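Ernthorpe > Village Hall > Minutes

News Bookings Minutes Contact

We use cookies to improve this site. Accept Settings

Ernthorpe Orchard Group – minutes, July 31, 2017

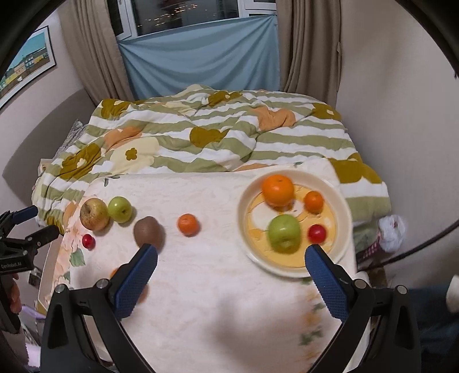
Present: Olga Esteban (chair), Wouter Koster (notes), 6 others. Apologies from the Viswood lot, clash with cricket.

1. Last minutes. Agreed. Spelling of Clidodow corrected.

2. Lease. Parish want it renewed before the hedge work starts. Olga has the draft, two clauses unclear (drainage, who pays for the gate). She will ring the clerk.

3. Grant. 2,000 asked for, no answer yet. Wouter to chase. If it's a no we do the fence in two halfs, lane side first.

4. Trees. De Haan quote for 60 whips came in at £409 incl. delivery. Bit of grumbling, but the other nursery never replied. Proposed and carried. Plums to go at the bottom end, not by the ditch again. Canker on the old row – prune out in dry weather, burn the cuttings, don't leave them in the heap please.

5. Apple day. Clash with Viswood fete so we move ours a week later. Press to be borrowed from Clidodow as before, needs a new cloth. Jars – still short. Bring clean ones with lids to the hall porch.

6. AOB. Padlock code changed, ask Olga. Strimmer is back but pulls to the left. Someone has the long ladder, could they retrun it. Wasps by the shed, leave alone for now.

Next meeting same room, date to follow by email. Closed early, hall needed for choir.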